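Home
About us
What we stock
Borrowing
Visits
Contact

About Araya Play Kitchen Library

Araya lends play kitchen sets to nurseries, childminders, infant schools and families. We keep pretend food, child-sized pots and dishes, toy appliances and the tables to put them on, and we send them out in boxes for four weeks at a time. We also run a play room where children can use the sets with an adult present.

We are a small organisation with three paid staff. We are not part of a chain and we do not sell toys, apart from a clear-out in September when older stock goes cheaply to members.

How we started

Araya was set up by Asnakech Gebremichael, who had worked in nurseries for many years, first as an assistant and then as a room leader. The home corner in her last nursery had a wooden cooker, a few plates and a bag of plastic vegetables that had been there longer than she had. The children still used it every day, but they had run out of new things to do with it. Buying a full set of replacements would have taken most of the year's toy budget.

She asked two other nurseries nearby whether they would swap their kitchen things with hers for half a term. They did, and the children in all three places went back to the home corner as if it were new. The swaps carried on. A fourth nursery joined, then a school, and the boxes began to live in Asnakech's spare room between loans. When the spare room filled up she rented a unit on the Suvora estate, and we have been there ever since, though we moved from the back of the building to the front when the larger unit came free.

What we do now

We have 51 kitchen sets. Each one has a name, a number and a contents card, and each is kept together as a set so that a borrower gets the same things every time. A set usually fills two boxes. The larger ones, with a cooker or a sink unit, need a van or a big car.

The main shelves are arranged by type:

Breakfast and bakery
Fruit and vegetable stall
Family kitchen
Cafe and takeaway
Washing up
Picnic and camping
Market cooking, with flatbreads, injera baskets and coffee things

Beyond the sets we have single items that can be added to any loan. There are roughly 1000 of these, mostly pretend food, cups, plates and utensils. If a nursery is doing a topic on soup, for example, we can make up a box with pans, ladles and the right vegetables. Please give us a week for this.

We choose things that young children can hold and that will stand up to being dropped. We do not insist on one material. Wooden food is pleasant to handle and lasts well, but it chips, and it cannot be soaked. Plastic food washes easily. Felt food is popular with babies' rooms and takes the most looking after. We also like to mix real kitchen items in with toy ones. A proper colander or a real mug has a weight and a shape that a toy version often lacks, and children notice the difference.

Small items are kept apart from the sets for under-threes. The contents card says which age a set is suitable for, and we will not lend outside that age.

How a loan works

Members choose a set from the list, ring or write to check it is in, and collect it between 9.30 in the morning and 4 in the afternoon. We deliver within the town for a small charge. Loans last four weeks and can be renewed once if no one is waiting.

When a set comes back, it is unpacked, checked against the card, washed or wiped, dried on racks overnight and packed again. Missing items are written on the card. We do not charge for the odd lost carrot. We do ask members to look under the furniture before returning the box, and we are always glad to have things posted back later.

Broken items are mended if they can be. Oven doors, hinges and knobs are the usual repairs. We buy most spare parts from Allirus, who also supply our storage boxes, and anything they do not carry we make ourselves at the bench.

Last year we made 1582 loans. The family kitchen sets were out most often, followed by the fruit and vegetable stalls.

The play room

The play room is at the front of the unit. It has low tables with white tops, a rug, two cookers, a shop counter and open shelves at child height. Groups of up to twelve children can book it for an hour and a half. Families can drop in at the times shown on the Visits page.

We put out a few things on each table and leave children to get on with it. A table with everything on it tends to end up on the floor. A plate, a couple of cups, something to cook in or drain with and three or four foods are enough to begin a meal, and more can be fetched from the shelves. We try to put out things that belong together in some way but leave room for children to decide what they are making. Fruit and sauce on the same table has led to some unusual dinners.

Staff from nurseries sometimes come on their own to look at how the sets can be laid out. They are welcome to do this, and to take notes or try out arrangements before they borrow.
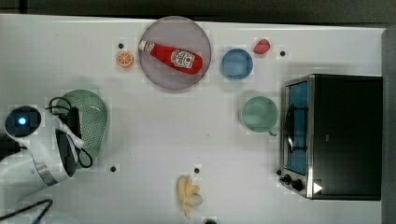 PLAY FOOD AND TABLETOP

The tabletop collection is the part of the library that most new members start with. It covers anything that can be used on an ordinary table without a play cooker or sink unit: pretend fruit, bottles and jars, plates, cups and mugs, colanders and smaller appliances such as toaster ovens. A ketchup bottle, a strawberry and half an orange are the sort of things that go out week after week. There is a light green colander that gets used as a fruit bowl, a hat and a steering wheel, as well as for draining.

Tabletop boxes are light enough to carry on the bus. They suit childminders and families who have little space, and they are also useful in hospital waiting rooms and at church or community events. Membership at the lowest rate covers tabletop loans only. It can be changed to full membership at any point in the year by paying the difference.

Appliances in this section are for pretend use. Plugs and flex are removed or taped up before lending, and the doors are checked for stiff hinges.

Who uses us

We have 300 members. A little over half are families and the rest are nurseries, schools, childminders and groups. Prillari, the family centre across the road, borrows more than anyone else and holds its own cooking mornings with our boxes.

New members are asked to come in once before their first loan so that we can show them how the boxes are packed.

Giving us things

We accept play food, toy pans and small crockery in good condition. Please wash items first and bring them during opening hours. We cannot take soft toys, battery toys with no battery cover, or large wooden kitchens, as we have no more floor space for them.

Visits | Borrowing | Join | Contact

Share 14
Comments 3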